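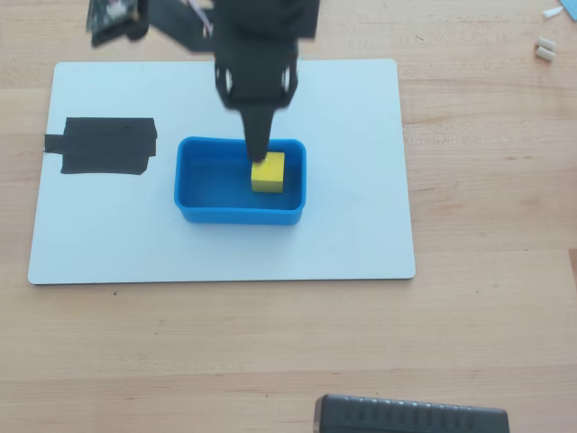
Evening Helper for the Board Game Library, Domton

The Hudalham Game Library is looking for one person to help in our Domton branch from December. We lend games to families, schools and clubs, and we have 149 members at the moment.

Your tasks
– Check returned games and write down missing pieces
– Explain rules to new members, also to children
– Keep the lending list up to date
– Help us make spare parts for old games, when the publisher does not sell them anymore

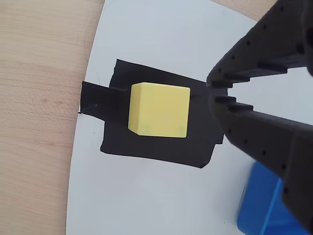 What we ask from you
You like to talk with people and you are patient. Experience in a shop or a library is welcome – but we can also teach you. Good English is necessary, a second language is a plus.

What we offer
The position is for five hours per week, always between 4 pm and 9 pm. You receive a paid training with Giang Ngô, who leads the branch, and you can borrow any game for free. We also pay your bus ticket.

How to apply
Please send a short letter and your résumé to Jarrah Bright at the Hudalham office. Tell us also which game you would explain to a group of beginners. We answer to every application.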